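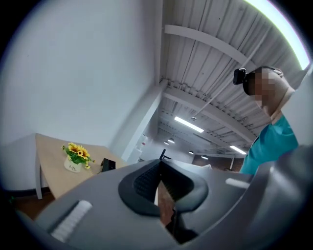 Gripper body and jaw pad, wall and ceiling behind.

28/05/2026
Knit compression panel, second yarn lot

Carried on with the stretch and recovery work on the double-knit viscose/elastane for the Nurkeditz fitted dress. The first lot from Krajčí was fine on hand but grew at the hip panel after wear, so this lot has a tighter stitch length and the elastane fed on every course.

Samples cut along the course direction, 2 per condition, conditioned overnight in the rack by the door. Edges left raw. The overlocked ones from last time curled and gave us a false width, so I have struck those rows from the sheet.

Cycling: 3000 extensions per strip, same stroke as before, then released flat on the glass and measured after the usual rest. Growth on the new lot is lower in both directions. Lengthwise it is inside the Goltbridge limit with room to spare. Widthwise it is inside, but only just, and one strip sat slightly above its partner. I don't trust the clamp on that one - there was a slip mark near the top line. Repeat before anyone quotes it.

Fabric width off the machine is 74 inches open, before finishing. After heat setting it pulled in more than the old lot did. The marker for the dress was laid out on the old width, so pattern room needs the new figure or the back panel won't nest where it does now. Sent them the setting temperature and overfeed as well.

Hand feel: firmer, slightly dry. Black hides the rib distortion at the bust seam, ivory doesn't. On ivory there is a visible line where the power mesh stops. Tried dropping the mesh edge below the seam allowance and the line moved with it, so the edge itself is the problem. Next try is a bonded edge, using the Vondico film if we still have any of the thin one.

Wash test: 12 cycles at the care label setting, line dried. No change in color on black to speak of. Ivory picked up some gray at the neck binding, which is a different yarn and should be tested by itself.

Open items:
Repeat widthwise strips with the other clamp faces.
Neck binding alone, ivory, same wash.
Bonded mesh edge on a half toile, left side only, so it can be compared on the stand.
Ask Krajčí whether the elastane feed tension was logged for this lot. The cone labels don't give it.
Goltbridge want bulk cloth approved for the August cut.

Remnants of the first lot are in the lower drawer, tagged in blue. Don't use them for fittings.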